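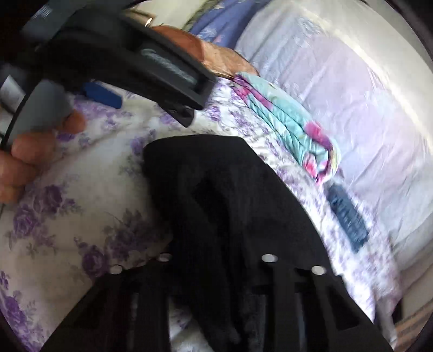
Help > Bed linen > Washing and sizing

Bed linen: frequently asked questions

By Trilok Semwal | 13/06/2020
14 shares | 2 comments

These are the questions that come in most often at Valau, by email and over the counter. If yours isn't covered, write to us through the contact form and include your order number if you have one.

What size quilt cover do I need?

Go by the quilt and not the mattress. Quilt sizes aren't the same from one maker to the next, and an older quilt may have shrunk a little. Lay it flat on the floor, measure it both ways and compare that with the size printed on the packet. A cover can be up to five centimetres bigger than the quilt without looking baggy. If it's smaller, the filling bunches in the corners.

Will a queen cover fit a king quilt?

No. You can force it in, but the seams will go.

What's the difference between a bedspread, a coverlet and a comforter?

A bedspread is the largest of the three and usually hangs most of the way to the floor, with enough extra at the top to tuck over the pillows. A coverlet is shorter and lighter and generally stops partway down the side of the mattress. Comforter is mostly a North American word for a thick quilt used without a cover. We list ours as quilts. Makers use all of these names loosely, so check the measurements before you order.

My sheets keep coming off the corners. Are they the wrong size?

Probably the wrong depth. The length and width can be right and the wall too shallow, particularly if you use a topper. Measure the mattress from the bottom seam to the top with the topper and protector on. Add five centimetres for the tuck. Our Oprea fitted sheets come in a standard and a deep wall, and the depth is printed on the label near the care symbols.

Should I wash new sheets before using them?

Yes. New cotton has a finish on it that makes it look crisp in the packet and feel a bit stiff. Wash it once on its own in warm water, with half the usual detergent and no softener. Dark colours should have a second wash alone before they go in with anything pale.

How often should I wash everything?

Sheets and pillowcases, weekly. Quilt covers every two to three weeks if you use a top sheet, weekly if you don't. Bedspreads that get folded back at night can go a couple of months. Blankets and quilts once or twice a year is plenty unless something is spilt on them or the dog sleeps up there.

What temperature should I use?

The care label comes first. In general, white cotton will take 60 degrees and printed cotton should stay at 40 or under. Florals and other prints with a white background are best in cool water with a detergent made for colours. Optical brighteners in ordinary powder can make the white look bluish and flatten the softer shades, pale purples and greys especially.

Can I use bleach on a printed bedspread?

Not chlorine bleach. It will take the print off unevenly and weaken the cloth. For a mark on a white area, soak the whole piece in an oxygen-based soaker dissolved in cool water, then wash as normal. Don't dab soaker on one spot, or you may end up with a clean patch that shows more than the stain did.

The bedspread doesn't fit in my washing machine. What now?

If you have to push it in with your fist, it won't rinse properly. Take it to a laundromat with a large front loader. Go at a quiet time if you can, as most places only have one or two of the big machines. Feather and wool pieces need extra care, and our wool quilts should be aired and spot cleaned only.

Can it go in the tumble dryer?

Cotton can, on low, taken out while it's still slightly damp and finished on the line or over a door. Quilted pieces should be shaken out halfway through. Don't tumble dry anything with a wool filling. Line drying is easier on the fabric in every case, but peg prints inside out and in the shade. Our summer sun will fade one side of a cover in a single January.

Why has my cover gone bobbly?

That's pilling. Short fibres work loose and knot together on the surface. It happens mostly with cotton and polyester blends, and it's worst where feet and elbows rub. A fabric shaver takes it off. Washing inside out helps, and so does keeping towels and anything with a zip in a separate load.

Does a higher thread count mean better sheets?

Up to a point. Thread count is the number of threads in a set area of cloth, and some makers count each strand of a twisted yarn to get a larger number. A 200 count percale in good long cotton will often outlast an 880 count sheet made from poor yarn. If you sleep hot, stay at the lower end and look for percale. If you like a smoother, heavier sheet, look for sateen.

Is the Prerus range all cotton?

The sheets and pillowcases are 100 per cent cotton. The bedspreads have a cotton face and back with a polyester filling. Both are noted on the product page under Fabric.

How should I store spare bedding?

Clean, fully dry and in something that breathes. An old pillowcase is good for this, and if you keep each set inside one of its own pillowcases you won't be hunting for the match. Plastic bags trap moisture and cause yellowing along the folds. Refold things every few months so the creases don't set. Vacuum bags are fine for polyester but will flatten feather and wool.

Can I return something I've opened?

If it hasn't been washed or slept on, yes, within 30 days. Fold it back into its packet and send it with the form. Faulty items can come back whether they've been used or not, and we pay the postage on those. Sale items are treated the same as full price ones.

Do you sell single pillowcases?

Most colours, yes. Prints are sold in pairs. When a pattern is discontinued we can sometimes find odd ones in the warehouse, so it's worth asking. Harsh Kanaujia looks after those requests and answers on weekdays.

2 comments

Please add something about getting turmeric out of white cotton.

Bought the deep wall fitted sheet after reading this and it fits over the topper. Thanks.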